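Most Kitchens Have Too Many Dishes

When my aunt's house in Fevadham was cleared last July, my job was the kitchen. I had expected it to take a morning. It took three days, and most of that time went to plates. I kept a tally because the auction house wanted one, and the final number of pieces of crockery, glass and serving ware was 1,665. My aunt lived alone for the last part of her life. She was not a collector and she did not run a restaurant. She had been married once, had inherited from two households, and had never thrown out a saucer.

The auction house took one crate. The thrift store took four boxes and then asked me, politely, to stop coming. The rest went to the transfer station, where a man showed me which bay was for ceramics. I tipped it all in, including a soup tureen that four generations of my family had been careful with.

I have been thinking about dishes since then, and I have come to a view that my relatives find a little cold. I think the average household should own far fewer of them than it does, and I think the way dishes are sold and given is the main reason it doesn't.

What people use

I went home after that week and watched what we used. There are four of us. Over a month we used the same six plates, the same five bowls and whichever mugs were at the front. When the front mugs were dirty we washed them. We did not reach for the ones at the back, even though they were clean and right there. The cupboard held 90 pieces, and most of them had been washed only when we moved.

A plate does very plain work. It holds a sandwich, or toast, or one tangerine that somebody means to eat after lunch. It holds the thing while you walk from the counter to the chair. The set in the cupboard was bought with a different picture in mind, one in which twelve people sit down together and every place looks like every other place. In our house that has happened twice in eleven years, and on both occasions people brought food that needed paper plates anyway, because we ate it in the yard.

I don't think we are unusual. I have asked friends to open their cupboards, which is a strange thing to ask but people like doing it. Nearly all of them had a working set and a reserve, and the reserve was larger. One couple had two reserves, one from each side of the family, stacked with felt circles between the plates. They had bought the felt circles themselves.
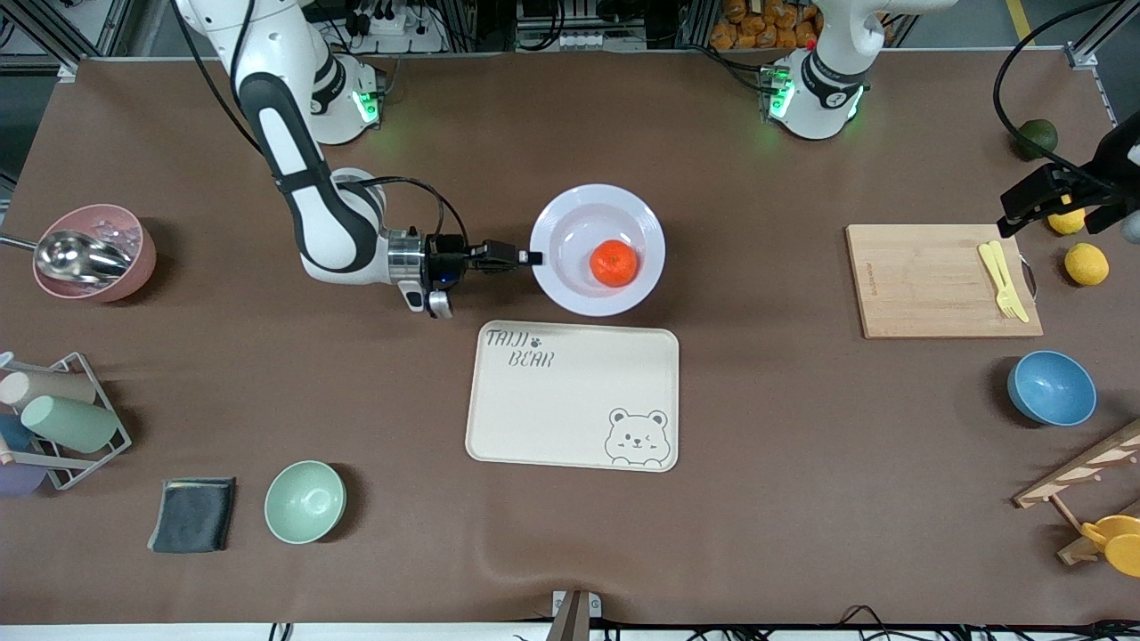

The trouble with the set

The boxed set deserves most of the blame. It is sold by the piece count, and the piece count makes it look like a bargain. An 18-piece set sounds like a lot of dishes for the money. Open it and there are six dinner plates, six side plates and six bowls, and the bowls are the wrong size. They are always the wrong size. They are too shallow for cereal and too wide for rice, and within a month you have bought other bowls and the matching ones have moved to the high shelf.

Because they match, you can't get rid of them. This is what I object to most. A single ugly bowl goes to the thrift store without any thought. A bowl that belongs to a set stays, because giving it away would break the set, and a broken set feels like a kind of damage even when you never liked it. So the household keeps six bowls it doesn't want in order to protect twelve plates, of which it uses four.

Calimlim, the housewares store where I bought my first dishes, used to sell everything loose from open shelves. You took a basket and picked what you needed. I came home with three plates because I had three chairs. The store is boxed sets from front to back now. I asked at the counter if I could buy two of the plates from one of them, and was told that they could order replacements for a set I already owned. I would need to bring in the receipt.

I understand why a shop would prefer this. A box stacks, ships and scans. I am less sure why customers went along with it, except that many of us get our first set as a wedding present, from people who got theirs the same way. It is hard to give someone three plates. It looks cheap, and it looks like you are making a remark about how many friends they have.
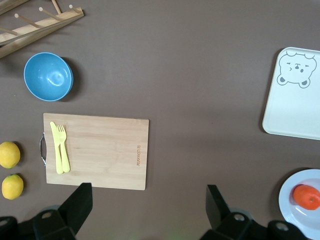
Space is the cost that gets left out. When people complain to me about a small kitchen, they usually mean the counter. There is nowhere to chop anything. The counter is full because the toaster, the blender, the flour and the big pot are all out on it, and they are out on it because the cupboards are full of dishes. We gave away a little more than half of ours in the fall. The following week I was making dinner with twice the counter I'd had before. I had been getting prices for new cabinets.

There is also the washing. The usual argument for owning plenty is that you never run out, and that is correct. You never run out, so you never have to wash, so the sink fills. With two dozen plates you can go several days before anybody is forced to do anything, and by then the job is big enough to argue over. With six plates the job comes up after every dinner and takes less time than the kettle. My teenagers, who would not wash a full sink for money, will each wash one plate if it is the only way to get a plate. I didn't have to make a rule. The number of plates was the rule.

A week with nine things

The best kitchen I ever cooked in was in a rented cottage on Funen, near a village the owners called Wurkosholm. There was a shelf over the sink, and on it were 9 items: four plates, four bowls and a jug. There was one decent knife in the drawer, a board to use it on, and two pots. My first reaction was annoyance. We had paid a fair amount for the place, and I wrote an email to the owners asking whether there was another cupboard I had missed. Luckily the connection was bad and it never went out.

By the second evening none of us were thinking about it. Soup went in the bowls, and so did salad, coffee and on one occasion flowers. We ate in one sitting because there was no way to eat in two. After dinner one person washed, one person dried, and the shelf was full again before it got dark, which in that part of the world in summer is late. I slept well that week. I won't claim the plates were responsible, but the mornings were better for coming down to a clear kitchen.

When I tell this story people say that a vacation is different, and they're right. Nobody was packing school lunches. We weren't hosting my husband's family. But I notice that the same people come back from cabins and campers and boats saying how easy it all was, and then they go home and open a cupboard they have to hold shut with one hand.
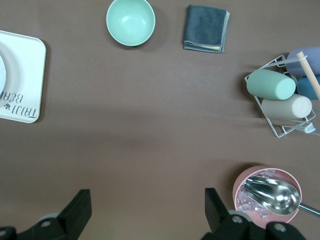

There are fair objections. The first is guests. If you have people over every week, own what you need for it, and I mean that. I would only ask how often it really is. For the rest of us, borrowing works. I have borrowed plates from next door for a birthday and returned them the next day with cake on one. Mismatched plates on a table have never stopped anyone from eating.

The second is breakage. Own six and drop one, and you have five. I have heard this put to me as though it settled the matter. A plate costs less than lunch. Buy another when you need it, and if it doesn't match, you will at least be able to tell whose is whose.

The third is harder, and it is the one my relatives raise. They say that dishes carry a family along with them, and that I tipped part of ours into a bay in Fevadham. I did. It bothered me on the drive home and it bothers me some now. But the tureen had been in a box on top of a wardrobe since before I was born. I had never seen soup in it. The thing I do remember from that kitchen is a chipped yellow saucer where my aunt put the used teabags, and I kept that. It sits next to our stove and has a teabag on it most days.

My sister has asked what she should do with her own reserve set, the one with the gold rim that can't go in the microwave. I told her to put it in the front of the cupboard for a month and move the everyday plates to the back. If she likes eating off it, she should give the others away. She says she's waiting until after the holidays.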